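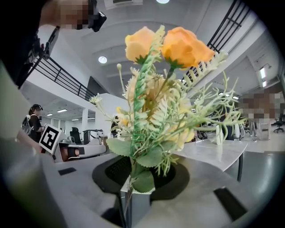

I put off cleaning my fake flowers for way too long. You walk past them every day, they look fine, and then one morning the sun comes in low and every leaf has a gray coat on it. So I finally worked out a routine, first at home and then for the arrangements at the office, and I've been meaning to write it up for everyone who asked.

## Dusting first, water later (maybe never)

Most of the time you don't need to wash anything. I use a soft makeup brush, a big fluffy one, and start at the top so the dust falls on parts I haven't done yet. Roses want a light hand: hold the bloom from underneath, by the little green bits, and brush from the middle out. For daisy types with skinny petals I switch to a small paintbrush, or my hair dryer on the cool setting, held about an arm's length off. Do this outside if you can! The first time I did it over the kitchen counter and had to wipe down the toaster.

The feathery filler is the worst of it. Brushing just bends it. My friend Pilar Domínguez puts hers in a paper bag with a cup of salt, folds the top over and shakes it gently for a minute, and I was skeptical, but the salt really does drag the dust off. Shake the bunch well afterward or you'll be finding salt for a week.

If a leaf is still grubby after all that, wipe it with a damp cloth and one drop of dish soap, then a clean damp cloth, then let it air dry. Test the back of one leaf before you do the rest — I had some burgundy silk roses that bled all over my fingers.

## Fixing the shape

Fake stems usually have wire in them and it pays to use it. Mine come out of the box all pointing straight up like a handful of pencils. I spend a good 20 minutes bending:

- Biggest bloom a bit off center, with its neighbor slightly lower or higher
- Broad leaves down low, where they hide the messy stem ends
- Thin branches last, pulled out to one side so the outline isn't a perfect ball
- Petals curled over a pencil if they've gone flat in storage

Two shades of the same color look more like a real garden than two identical flowers. Peach next to a strong orange is my favorite, with something creamy in between to calm it down.

## The vase and what goes under it

A small shiny vase is pretty but light, and a full bunch will tip it. Drop 300 grams of gravel in a sandwich bag, squash it into the bottom, and push the stems down into it. Fingerprints on a silvery finish come off with a dry microfiber cloth (skip the glass spray, it streaked mine).

I also like a round mat underneath. Black looks sharp on a pale tabletop, and it saves the surface from scratches when somebody shoves the flowers aside at lunch. If the mat has a mesh texture, crumbs get down in it, so take it to the sink now and then and go over it with an old toothbrush.

I do the quick dusting every couple of weeks and the full salt-bag business in January, when the holiday stuff is getting packed away anyway.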